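Section 4: Recording a Series on the Tunulia Set-Top Recorder

This section explains how to record every episode of a reality or competition program, including finales and reunion specials. Complete the channel scan in Section 3 before you begin. 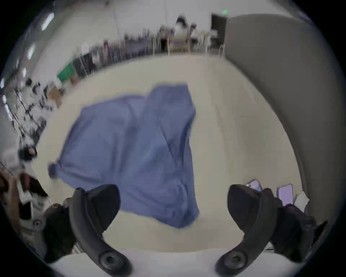
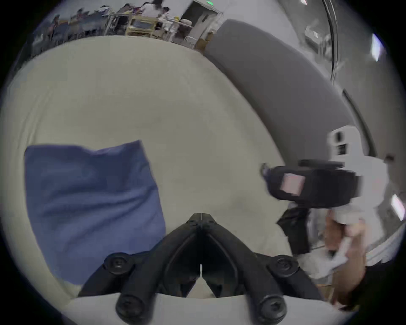
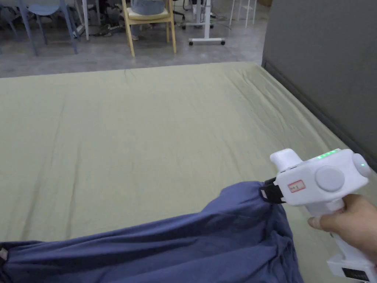

Gripper and fabric, three views.

1. Press GUIDE on the remote control and highlight any episode of the program.

2. Press the red key twice. The words SERIES SET appear beside the title.

3. Select New Episodes Only or All Episodes. Repeats are recorded only under the second setting.

4. Open Options and set End Late to 14 minutes. Live finales often run past their listed time.

5. Press OK to save, then EXIT to return to the program you were watching.

Note: Reunion shows are sometimes listed under a separate title. Check the guide in the week of the finale and set these individually -- the series setting will not find them.

Note: The recorder holds 122 hours in standard quality. When storage reaches 85 per cent, a yellow notice is displayed at start-up.

Caution: Do not unplug the recorder while the red light is on. The recording in progress will be lost and the catalogue may need to be rebuilt.

Caution: Deleted episodes remain in the Recently Deleted folder for seven days and cannot be recovered after that time.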